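Hotley Instruments
Products > Hand-held meters > Current and voltage > Clamp probes

Closar CP-3 AC/DC Current Clamp Probe

Overview

The CP-3 is a clamp-on probe that converts current in a conductor to a proportional voltage. It connects to any multimeter, oscilloscope or data logger with an input impedance of 10 kilohms or higher. The conductor does not need to be cut or disconnected. The probe reads direct current, alternating current, and alternating current with a direct component.

Two ranges are selected by a slide switch on the handle. The low range covers 0 to 30 A and gives 100 mV per amp. The high range covers 0 to 300 A and gives 10 mV per amp. The output is bipolar on DC. Current flowing in the direction of the arrow molded into the jaw gives a positive voltage.

The probe replaces the CP-2. The jaw, case and battery door are new. The output scaling of the two ranges has not changed, so existing logger configurations can be kept.

Principle of operation

The jaw contains a split ferrite core with a Hall sensor in each of two gaps, one at the hinge and one at the tip. The field in the core is proportional to the total current passing through the opening. Summing the two sensors reduces the error that appears when the conductor is not centered.

A Hall sensor has an offset that drifts with temperature, and the core keeps a small amount of residual magnetism after a large DC current has been measured. Both show up as a nonzero reading with no conductor in the jaw. The zero control removes them for the measurement at hand. Neither effect matters for a pure AC measurement if the meter input is AC coupled.

A current transformer clamp has no such offset and needs no battery, but it does not respond to DC. If only line-frequency current is of interest, the Closar CT-1 is less expensive and is the better choice.

Specifications

Low range: 0 to 30 A DC or AC peak, 100 mV/A
High range: 0 to 300 A DC or AC peak, 10 mV/A
Accuracy, low range: 1.5% of reading, plus 20 mA
Accuracy, high range: 2% of reading, plus 200 mA
Bandwidth: DC to 20 kHz (-3 dB)
Rise time: 18 microseconds
Output noise, low range: 1.5 mV RMS
Output impedance: 47 ohms
Minimum load: 10 kilohms
Zero adjustment: 10-turn control
Position error: 1% of reading, any position in the opening
Maximum conductor diameter: 25 mm
Output lead: 1.5 m, fixed, BNC male
Battery: 9 V alkaline, one
Battery life: 60 hours, typical
Operating temperature: 0 to 50 C
Storage temperature: -20 to 70 C, battery removed
Weight: 289 g with battery

Accuracy is stated at 23 C plus or minus 5 C, after zeroing, with the conductor centered. Outside that band add 0.1% of reading per degree. The accuracy figures apply from DC to 1 kHz. Above 1 kHz the response falls gradually, and a correction table is printed in the back of the manual.

Zeroing

Switch on and wait two minutes. Close the jaw with no conductor in it and hold the probe in the position in which it will be used. Turn the zero control until the meter reads less than 1 mV. Then clamp the conductor.

On the low range, the earth's field can shift the reading by several milliamps as the probe is turned. For measurements below 200 mA, zero the probe next to the conductor and keep the same orientation. Nearby permanent magnets, loudspeakers and transformers have a larger effect and should be kept at least 30 cm away.

After measuring a large DC current, open and close the jaw three or four times before zeroing again. This removes most of the residual magnetism. If the remaining offset is outside the range of the zero control, pass an AC current of 10 A or more through the jaw and reduce it slowly to zero.

Increasing sensitivity

Small currents can be measured by passing the conductor through the jaw more than once. The output is multiplied by the number of turns. Ten turns of hookup wire give 1 V per amp on the low range. The noise and the offset stay the same, so the signal-to-noise ratio improves by the same factor.

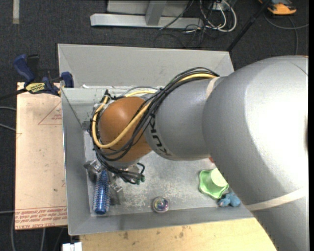
The turns should be spread evenly and should not be pulled tight against the hinge. Added turns also add inductance to the circuit under test. With ten turns, the inserted impedance is negligible at 60 Hz but should be considered above 5 kHz, especially in switching power supplies.

To measure the difference between two currents, pass both conductors through the jaw in opposite directions. The same arrangement shows leakage in a single-phase circuit: line and neutral are clamped together, and any output is the imbalance. The low range resolves imbalances down to approximately 20 mA, which is not sufficient for safety testing of residual current devices.

Connecting to a multimeter

Use the BNC to banana adapter supplied. Set the meter to DC millivolts or AC millivolts. Do not use the current ranges. On the low range, 1 A reads as 100 mV. On the high range, 1 A reads as 10 mV.

An average-responding meter is calibrated for sine waves and will read low on the current drawn by lamp dimmers, chargers and most electronic loads. Use a true RMS meter for these. For AC with a DC component, the meter must be DC coupled and true RMS, or the two components must be measured separately and combined as the square root of the sum of the squares.

Connecting to an oscilloscope

Plug the BNC directly into the scope and set the channel to 1X, DC coupled, 1 megohm. Do not use the 50 ohm setting. It will load the output and roughly halve the reading.

Most digital scopes allow the channel units to be changed to amps. Enter 100 mV/A or 10 mV/A to match the switch. If the trace shows high-frequency noise, turn on the 20 MHz bandwidth limit or use averaging. The probe bandwidth is far below 20 MHz, so nothing is lost.

The probe has a delay of 6 microseconds. When current and voltage traces are multiplied to find power, this delay causes a phase error of 0.13 degrees at 60 Hz and 2.2 degrees at 1 kHz. Many scopes have a channel deskew setting, but it is often limited to a fraction of a microsecond. In that case, shift the current trace in the exported data.

Connecting to a logger

The probe may be used with the Kidley DL-8 and similar loggers with single-ended or differential inputs. Set the input range to 5 V. For recordings longer than the battery life, order the DC supply version (CP-3X), which has a 2.1 mm jack in place of the battery compartment and accepts 9 to 12 V. The supply must be isolated from the logger ground.

Allow 30 minutes of warm-up before zeroing if the recording will run for more than an hour. Typical offset drift after warm-up is 0.3 mV per degree. A logger channel recording ambient temperature makes it possible to correct for this later.

Safety

The CP-3 is rated for insulated conductors up to 300 V to ground. Do not clamp bare conductors above 30 V. Keep fingers behind the guard ring. Do not use the probe if the jaw housing is cracked or if the inner surface is worn through to the second color.

The output connector is not isolated from the battery compartment. Disconnect the output lead before opening the battery door.

Battery and care

The power LED changes from green to red when the battery falls below 6.8 V. Readings taken with the LED red are not within specification. There is no automatic shutoff, as this would interrupt long recordings.

Wipe the mating faces of the jaw with a dry cloth before use. Dirt on these faces opens the gap and lowers the reading. A hair or a metal chip is enough to cause an error of several percent. Do not oil the hinge.

Calibration

Each probe is supplied with a calibration sheet giving measured output at five points on each range. Recalibration is suggested every 12 months. Gain trimmers are located under the battery and are sealed with lacquer. Breaking the seal voids the calibration but not the warranty.

Recalibration is carried out by Adamczyk Metrology. Allow ten working days. Send the probe without the battery and without the carrying case.

Supplied with

CP-3 probe
BNC to banana adapter
9 V battery
Carrying case
Manual with correction table
Calibration sheet

Accessories and related products

CP-3X: as CP-3, with external DC supply jack
CP-CAL10: ten-turn coil on plastic former, 3 A maximum continuous
CP-EXT: BNC extension lead, 3 m
CT-1: AC-only clamp, 1 mV/A, no battery required
DL-8: Kidley eight-channel logger

Ordering

The CP-3 is normally in stock. The CP-3X is built to order and ships in three weeks. Quantity pricing begins at five units. The CP-2 is no longer sold, but jaw springs and battery doors for it will be available until March or while stock lasts.

Warranty is two years on parts and labor, excluding the battery and the output lead.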